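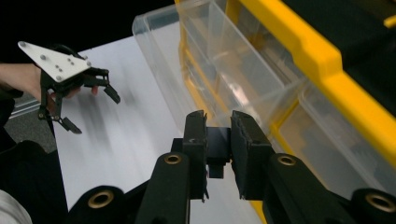

Questions I get asked about the sourdough mornings

I run small bread mornings from my kitchen in Prascombe, and the same questions land in my inbox over and over, so I've finally typed up the answers. If yours isn't covered, drop me a line and I'll add it when I get a minute (usually after a bake, with one floury finger).

Do I need to have baked before?

No! Plenty of people come having only ever made a packet cake. A few come having baked for years and just want to know why their loaves spread out like pancakes. I mix everyone together and it's much more fun that way.

What time does it start and finish?

Doors open at 9.30 and we're normally done by 2. The dough sets the pace a bit, so in a cold spell we might run on to half past. If you've got a train to catch, tell me when you arrive and I'll bake yours first.

What do I take home?

A baked loaf, a second one shaped and ready to go in your own oven the next morning, and a jar of starter. The starter is from one my old teacher Higinio Ledesma gave me when I left his bakery, and it's a greedy thing – feed it as soon as you get in. Bring a bag with a flat bottom if you can, as jars and rucksacks don't get on.

Which flour do you use?

Mostly a strong white from Chraibi, the little mill shop on the Trudeck road, with a handful of wholemeal rye for flavour. Supermarket strong white is fine too. I've made good bread with the cheapest bag on the shelf and terrible bread with the poshest, so don't lose sleep over it.

How much flour goes in a batch?

900 g, which makes two decent loaves. If there's only you at home, halve it. Or bake both and freeze one, sliced, with a bit of baking paper between the slices so you can pull them out for toast.

My starter has gone grey on top. Is it dead?

Almost certainly not. That's hooch, which is just the liquid that sits on top when it's hungry. Pour it off or stir it in (I stir it in, I like it sour), then feed it equal weights of flour and water. Give it a day or two of regular feeds and it should perk up. If you see pink or orange streaks or anything furry, though, throw the whole lot away and ask me for some more. I always have spare.

Can I leave the dough in the fridge overnight?

Yes, and I think it tastes better for it. I aim for 12 hours but I've gone up to 24 when life got in the way. Past that it gets slack and a bit vinegary. Still makes nice toast!

Do I need a cast iron pot?

It helps, but I baked for years on an upturned oven tray with a roasting tin of boiling water underneath. If you're buying a pot, get one with handles you can actually hold in thick oven gloves. I have a Getiler one with silly little loop handles and I swear at it every single week.

Why is my loaf gummy in the middle?

Nine times out of ten you've cut it too soon. I know. It smells wonderful and it's sitting right there. Leave it for two hours if you can bear it. If it's still gummy after that, give the next one an extra ten minutes in the oven with the lid off, and have a think about whether the dough had really risen enough before it went in.

Can you cater for gluten free?

I'm sorry, I can't. There's flour in every crack of this kitchen and I wouldn't want to risk it. Vegans are fine, as the bread is only flour, water and salt, and I can do lunch without the cheese if you tell me when you book.

Is there parking?

There's room for two cars on the drive, first come, first served. Otherwise use the lane behind the chapel and walk down, it's five minutes. Please don't block the farm gate – the tractor comes through most mornings and he does not wait.

What if I need to cancel?

Let me know a week ahead and I'll move you to another date or give you your money back, whichever you'd like. Any later than that and I'll try to fill your place from the waiting list, and if I manage it you'll get a full refund.

Do you run them all year?

I stop in August, when the kitchen is far too hot and the dough goes wild. New dates go up in April and again in September.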